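Nalmont Technical High School
Student Robotics Project: Interim Report to the Asonel Education Fund
Submitted 7/10/19

1. Period covered

This report covers the second half of the school year and the first weeks of the summer session. It follows the outline given in the grant agreement. Spending is reported in section 4, and a request for a change of schedule appears in section 5.

2. Enrollment and staffing

The project opened the year with 20 students and closed it with 18. Both students who left did so because of conflicts with work hours, and both have asked to be considered again in the fall. The class met in the Vasseur Building two afternoons a week. Two faculty members share supervision, one from the engineering department and one from mathematics.

Students are divided into a controls group, a workspace group and a records group. Members changed groups at midyear, as proposed in the original application. The change cost us several weeks of progress on the controls side — the incoming group had to learn the software from the beginning — but the faculty consider the time well spent and intend to keep the practice.

3. Technical work

The grant supports one project, which the students have named Skuletti: a two-arm station that handles ordinary kitchen items. Work in the first half of the year was limited to moving foam blocks between marked squares. In the present period the class moved to real dishes, and the written task list was revised accordingly.

The current list includes hanging and removing mugs, placing plates in a rack, moving a piece of fruit, and opening and closing the door of a toaster oven. Every attempt is entered in a shared log with the name of the task, the operator's initials and the result. The log held 1,281 entries at the close of the period.

Mugs have proved harder than plates. The pegs on the mug stand are short, and a small error in the angle of the wrist is enough to miss the handle. The workspace group has responded by setting the table the same way at the start of each session, with the stand at the back of the brown mat, the plates in their racks along the near side and to the left, and the oven at the right.

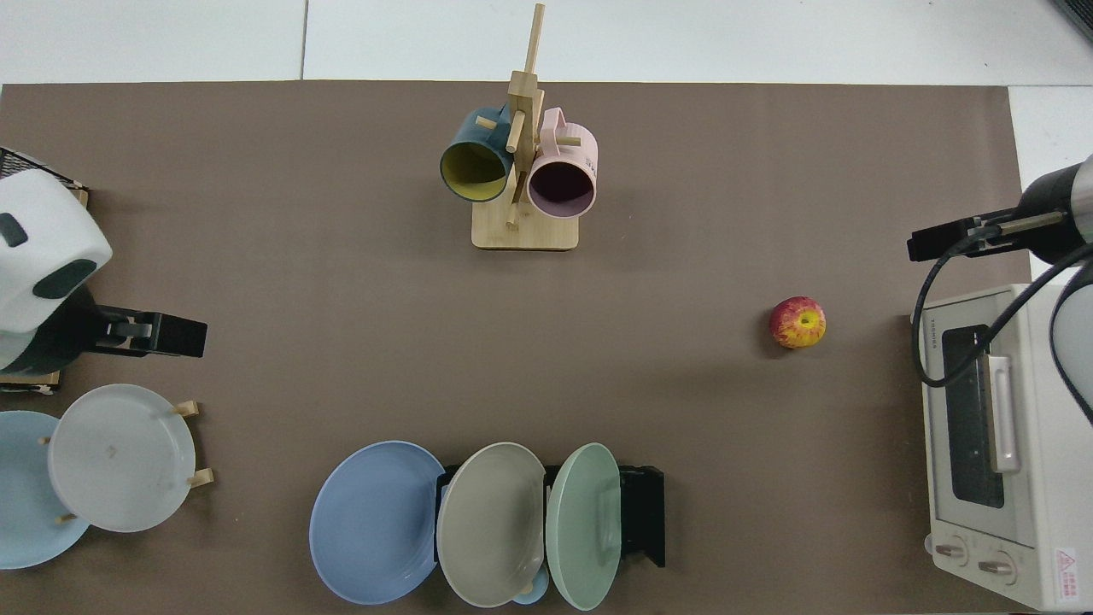
Coordination between the two arms remains the main open problem. At present each arm is given its own side of the table, and a task that crosses the middle must be run slowly with a student at the stop button. The controls group has drafted a set of rules for shared space, which will be tested during the summer session.

4. Spending

Purchases stayed within the approved categories. The largest items were replacement gripper fingers and cables. An itemized statement has been sent separately by the district business office.

5. Request

We ask that the public demonstration be moved to September, when all students will be back on campus. No additional funds are requested.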